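The tape on the floor, and other rules I used to roll my eyes at

I have been meaning to write this one up since January, when Eirlys Probert handed me a stapled packet and told me to read it before I touched anything. I had just moved over to the arm bench at Hemmin after a long stretch doing paperwork for the other side of the building, and I was so excited to finally be near the robots that I did what any grown adult would do. I read the first page, skimmed the second, and flipped to the back to see if there were pictures. (There were not.)

The packet had 13 rules in it. It has 14 now, and I'll get to that.

A little background for those of you who come here for the sourdough posts. We work with small arms, the kind that are sold as being safe to stand beside. They move gently, they stop when they bump into you, and after a few days you start treating them like a slightly dim coworker. My first supervisor at Kalbridge, Myfanwy Voyle, used to get very stern with us on that subject. She would say that the arm may well be safe, but have you looked at what it's holding? A soft, slow arm with a paring knife in its fingers is a knife moving through the air, and you had better plan your table that way. I think of her every time I set up a new task, and I've come to believe the whole job of writing good rules is just asking Myfanwy's question over and over about different things.

So, the rules. Some of them you could guess. The stop button goes where your hand can find it without looking, and you press it once at the start of every shift to make sure it does its job. Hair back, lanyard off, sleeves up. Speed is set low for any task that's new that day, even if it ran beautifully yesterday. One person runs the arm and says out loud when it's about to move, and I felt so silly doing that for the first week - calling "moving!" to a room containing only me and Eirlys, who was eating a granola bar. Now I do it in my sleep, according to my husband.

Others took me longer to appreciate. There is a line of tape on the floor behind the operator's chair, and visitors stay behind it, including visitors with important titles. I thought it was a bit much until we had a group in from Jovon and a very nice man leaned right over the table to get a better look at the wrist. Nothing happened to him! The arm was paused. But he had no idea whether it was paused, and that bothered me all the way home.

Then there's the log. Every run gets a line, good or bad, and if you stop a run you write down why in words a tired person can follow. "Weird noise" doesn't count. I was terrible at this. Eirlys went through my first month of entries with a highlighter, and I'd rather not tell you how much yellow there was.

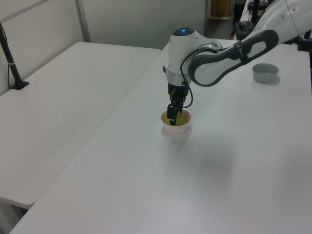
My favorite rules are the ones for soft things, and I'll happily talk your ear off about them. Grip force starts at the lowest setting and comes up a little at a time, with someone watching the fingers the whole while. You don't borrow the number from yesterday's task, because a setting that suits a block of wood will make a sad mess of something squashy. We also ask for clear space around whatever the arm is reaching into, and a white bowl out on a white table with nothing crowding it is just how I like it, so the fingers can go down past the rim and there's only one thing to watch. Any second bowl belongs well off to the side, like the gray one farther back there. I used to set my dishes close together to save myself some reaching, and then the gripper would clip a rim on the way across and I'd have to write it up in the log (in full sentences, thank you, Eirlys).

Cables get a rule too. Before the first move you walk the arm by hand through the widest part of its path and watch every loop of cord as it goes. If one pulls tight or wanders near the fingers, you fix it then and there. It takes 2 minutes and I have never once regretted it, though I have certainly sighed about it.

And rule 14, which is mine! It says that anyone on the bench can call a stop, for any reason, and the operator says "thank you" before asking why. I suggested it after I watched a new hire see something she didn't like and sit there quietly working up the nerve. Eirlys added it to the packet in pen, and it was typed up properly when the spring copies were printed.

I'm told the folks over at Tavik want to see our packet, so I've been going through it this week trying to make page two less skimmable. If you have a rule at your own workplace that you grumbled about and then came around to, please leave it in the comments. I read every one of them, usually with toast.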